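Vistesora 2, the two-arm planning package from Gernow: a review after 25 days

I should say up front that I was happy with the old setup. We had a hand-tuned planner, two config files per task, and a folder of scripts that only Sơn Khúc and I understood. It was ugly, but when it failed I knew where to look. Vistesora promises to replace all of that with one timeline editor and a planner that treats both arms as a single problem. I have read that promise on a lot of boxes.

Installation took most of a morning. The calibration wizard wanted 21 poses per arm, and threw out the lot when I closed the wrong window. There is no autosave. The arm models loaded fine, the wrist cameras came up in the wrong order, and the fix for that is in a release note from October and nowhere in the manual.

For testing I skipped the block-stacking demo. Everybody's block-stacking demo works. I used white tube parts and a tube frame with fabric on it, on a shiny black surface, which is about as unkind as I know how to be to a depth camera. 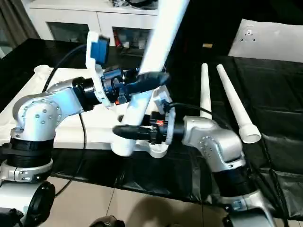
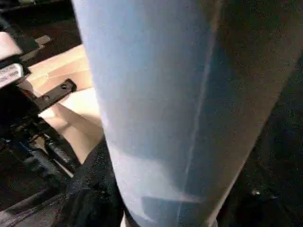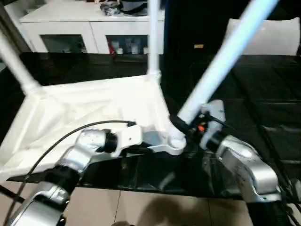 Planning first, as it's the part I'd pay for. When both grippers hold the same rigid piece, the planner closes the loop properly and doesn't let one arm drag the other into a fault. Over 28 runs of my handover task I had 2 protective stops, and both were my own bad waypoints. The old scripts did worse. I don't enjoy writing that.

Perception is another story. The sales page says "material-independent", and I'd like to meet whoever signed off on it. White plastic against white fabric gives you one big blob, and the pose estimate slides along a tube as if length were a matter of opinion. Glossy black cloth punches holes in the depth map. You can mask by hand, and I did, but then what is the detection module for? We ended up feeding in poses from Trajkovski, our old tracker, through the plugin port. That worked the first time.

Fabric isn't modeled at all. The planner will happily route an elbow through a hanging panel. You can add a keep-out box, and it has to be redone whenever the part moves.

Logging is good. You can scrub joint torques against all camera views on one time axis, and it caught a cable snag I'd been blaming on the controller.

Support answered twice, politely, and suggested the Staro add-on both times. It's sold separately.

I'm keeping the planner and the log viewer. Detection is switched off until the next release, and my scripts are still in their folder.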